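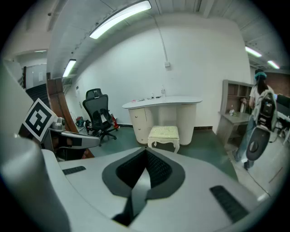
Collecting Demonstrations with Hand-Held Grippers
Student Project Report, Hallum Institute, Department of Engineering
Submitted Thursday, February 22, 2018

1. Purpose
The Wallarik project set out to gather examples from which a learning system could be trained to pick up and place small household objects. Demonstrations were recorded by people using hand-held grippers, so that no robot arm was needed during collection.

2. Method
Recording took place in furnished rooms of the Ulleck Building over 8 sessions. Each operator completed 2 practice runs before any recording was kept. A printed marker on the gripper supported the estimation of its position. Operators were instructed to close the jaws fully at the start of every demonstration.

3. Results
A total of 900 demonstrations were retained. Recordings in which the marker left the view for long periods were rejected during review. Walking between work areas produced long stretches without contact, and these were trimmed before training.

4. Remaining Work
The labels for 7 object types are to be checked against the Gittins naming list. Start and end times will then be corrected by hand where the automatic trimming removed part of a grasp.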